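About Fellberg Evening School

Fellberg is a small cooking school on the second floor of the old feed store in Coddale, over a shop that sells vacuum bags and will not be hurried. We teach grown adults to make dinner. Some of them arrive able to make toast. We've had people who weren't sure about the toast.

The school was started by Yabsira Tsegaye, who had spent years running a lunch counter and noticed that her regulars kept asking how she did the lentils. She told them. They went home, did something else entirely, and came back to complain. The first class was held on a Saturday with 4 students, one hot plate and a smoke alarm that took a strong interest in the proceedings.

We now have 94 students a term, split over evening and weekend groups, and a proper stove. The alarm is the same one.

What we teach

Our main course is called Worku, after the street where Yabsira's grandmother lived and where most of the recipes come from. It covers onions for much longer than you would expect. After onions come beans, rice, eggs, greens, flatbread and the sort of stew that forgives you. There is a week on fruit and simple desserts, which people look forward to and then spend arguing over how ripe is too ripe. 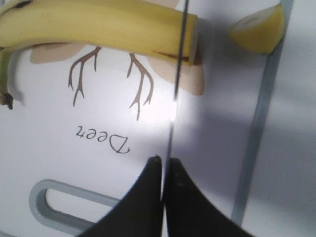 Deko is the shorter course, for people who can cook but have gotten bored of their own food. Getachew Mamo teaches it. He was an accountant until his knees and his patience gave out, and he still likes a recipe to balance. If you put in more salt than you wrote down, he will find it.

Both courses finish with a supper that students cook for their families. Attendance by families is good. Second helpings vary.

How we go about it

Classes are kept small enough that you can't hide at the back, mostly on account of there being no back. You cook at every session. You also wash up at every session, and we mention this now because it comes as a blow to some people.

We don't hand out certificates. A few students have asked for one, and Getachew wrote one of them a very nice letter confirming that she can poach an egg. She has it framed in her hallway.

We do keep a recipe binder, which has reached 221 pages and is held shut with a belt. Former students are welcome to add to it. There are already 3 recipes for the same cornbread, each marked "the right one," and we would ask that you consider something else.

Finding us

Use the side door and go up the stairs. The bell works if you lean on it. New groups start in February, and you can sign up at the desk any evening we're open, or call and let it ring a while, as somebody is probably stirring something.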